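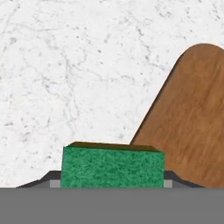 I replaced the fasteners on my mother's nightgowns in January. The originals had four-hole buttons, 3 per placket, and she can no longer work them with her right hand. Notes for anyone doing the same job.

Snaps were the first attempt. Size 16 plastic snaps hold well in flannel but need a firm push, and the push lands on the breastbone. She disliked that. I drilled out the caps and patched the holes with iron-on interfacing.

Hook-and-loop tape was the second. I used the soft sew-on kind from Plornico, cut into short tabs with rounded corners. Wash at 30 °C with the tabs closed. Left open, the hook side fills with lint and starts pulling threads from anything near it.

Analyn Umali, who alters clothes in Wutham, suggested magnets sewn into the facing. They close with almost no force. Do not use them for anyone with a pacemaker – ask the doctor first.

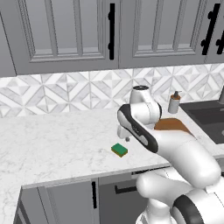
Stitching matters more than the fastener. I run a box stitch with polyester thread, length 2.5 mm, and backstitch at each corner. For the facing I add a strip of cotton twill, pressed flat before sewing. It should end up lying as flat as the little rectangular sponge on that marble counter, with no raised edge to rub at the neck. If the strip ripples, unpick it and press again.

Total time was 60 minutes per gown. The blue one still needs its lower tab moved down.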